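Wesier water utility to change meter billing units in December

The Wesier water utility will bill households by the cubic meter from December, replacing the older unit of 100 cubic feet. The change applies to all 3683 metered connections in the Edineck and Gindatska supply zones. Rates per volume of water stay the same after conversion.

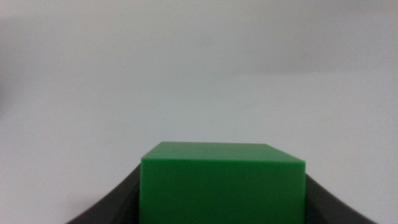 Hanna Bednarek
Utilities Reporter

Meters at 3576 of the connections already record in metric units, and until now readings were converted before invoices were printed. The remaining meters will be replaced before the first metric bill is issued. Replacement takes some 20 minutes per address, during which the supply is shut off at the curb valve.

Popescu, the contractor for the work, will leave a card with the final reading of the old meter and the starting reading of the new one. Customers should keep the card until the next bill arrives.

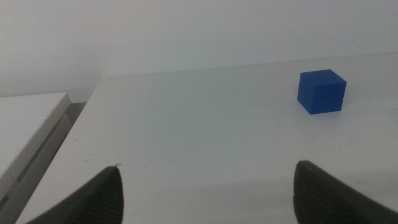 The first invoice after the change will show consumption in both units. One cubic meter equals 1,000 liters, or a little over 35 cubic feet, so the number of units on a typical bill will rise by a factor of nearly three while the price of each unit falls in proportion. Rounding will be to 2 decimal places.

The fixed service charge is not affected. Customers on monthly installments will keep their present payment until the annual review.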